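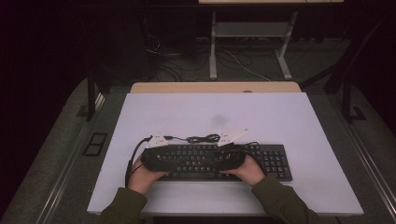 Desk setup, with the keyboard

Gerkholm Residents Board > Amenities > Moving into the Terance section in November, what's it like?

palmgrove_kit
Hi all! We close on a place in Terance in November and I am so excited I can hardly sit still. Two questions. Is the lap pool open through the winter? And is the co-working room in the clubhouse any good for someone who's home most days?

manee_n
Welcome!! You're going to love it. I swim at 6 most mornings and there are maybe two other people in the water. It stays open all winter and they heat it. The trail behind Terance goes all the way out to Kongkaew Pond and it's gorgeous that time of year -- bring bug spray anyway.
Manee Noiphan, Asance Court

dunebuggy70
Pool is great, agreed. Co-working room I'd skip. Five desks, and the spin class is on the other side of the wall. I tried it for a month and went back to my spare bedroom.

manee_n
Oh I have to disagree! Spin is only 35 minutes and the rest of the day it's lovely in there. Big windows, good coffee, and I've met half my street that way.

dunebuggy70
35 minutes, three times a day, with the bass up. You must have better headphones than me.

palmgrove_kit
Ha, ok, I'll try it and report back. What about guests at the pool? My sister's family is coming for the holidays.

tennis_lou
Guest passes are $5 each at the front desk, and you have to walk in with them. Get your key fob sorted first, though. Mine took ages. Also come play doubles with us! We're on the far courts at 8 and we always need a fourth, any level, I mean it.

dunebuggy70
Fob replacement is $60 by the way, so don't put it through the wash.

palmgrove_kit
Doubles, yes please! I haven't played since college but I still have the racket. Does the fob open the trail gate too?

manee_n
Yes, same fob, both gates. The Kongkaew one sticks, so pull it toward you before you push. The whole loop takes me roughly 70 minutes with the dog and we stop a LOT.

tennis_lou
Kit, message me when you're in and I'll add you to the doubles list.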